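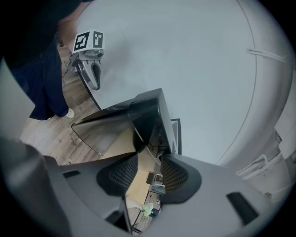
Lastlow Trajectory Software

Lastlow is a software package for recording, aligning and replaying two-handed gripper work. It is supplied by Flestov to laboratories and training centres that collect demonstrations with hand-held tools and wish to use them in robot control.

Pose tracking
The tracking module reads the printed black and white markers on a cube fixed to the gripper and estimates its position in each video image. Where a marker is hidden for a short time, the estimate is carried forward and the affected section is flagged for review.

Wide-angle correction
Calibration profiles are held for each lens. The operator may choose between the full circular view and a flattened view. Mirror-like and glossy surfaces can be masked before planning begins.

Planning and replay
Recorded paths are checked against the joint limits of the chosen arm. Paths that fail are returned with the time of the first fault.

Editions
Ulora: single workstation, up to 100 stored sessions. Order code 347.
Güneş: shared server, up to 846 stored sessions. Order code 546.

Both editions include the calibration tool, the session viewer and a printed handbook. Marker sheets are ordered separately. Updates are issued each February and are free of charge while a support agreement is in force.

Requests for a quotation should state the edition required and the number of grippers in use.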